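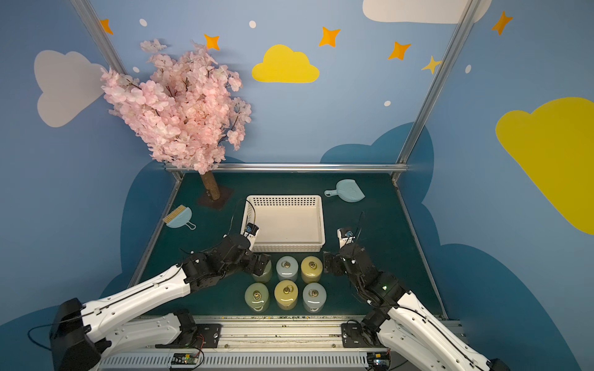
Canister Storage and Tidying: Progress Report to the Clunel Fund

Projects > Kikdale > Reports

2021-07-26 | Kikdale project office
2 comments

We have a lot of good news since our February report! The small-goods sorting work is moving along nicely, and the piece we were most nervous about – getting canisters off the tabletop and into one basket – now has a layout we really like.

The working set is six lidded canisters in soft greens, blues and yellows, each with a little metal ring pull on top. They start out in two close rows of three in front of a white plastic basket with small holes around the rim. We tried wider spacing at our Dalen site and it ate up too much of the table, so the tight rows are staying. The light blue dustpans and the brush stay out on the table too, ready for the sweeping part of the routine (we're very fond of the cherry blossom tree in the back corner, and so is everyone who visits).

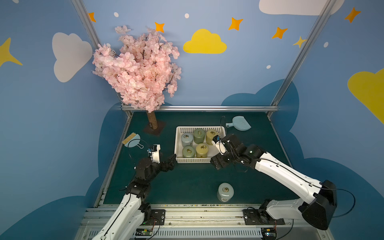

Reading time: 2 min

Five jars sit in the basket here, with the sixth on the floor of the enclosure in front of it. Two rows fit well, and the colors are easy to tell apart even in a full basket, which matters for the sorting lists we're writing now.

Spending is on track. Of the 144 packing rounds planned under this grant, we've logged 90, and the Starkden rounds begin as soon as their baskets are delivered. We ordered 33 spare lids out of the supplies line – the ring pulls get a lot of use – and that's the only purchase we hadn't listed in the original budget.

Next up is the sweeping routine, then a shorter written guide that all three sites can share. We'd love your thoughts on the guide's draft outline, which will come with the next budget sheet.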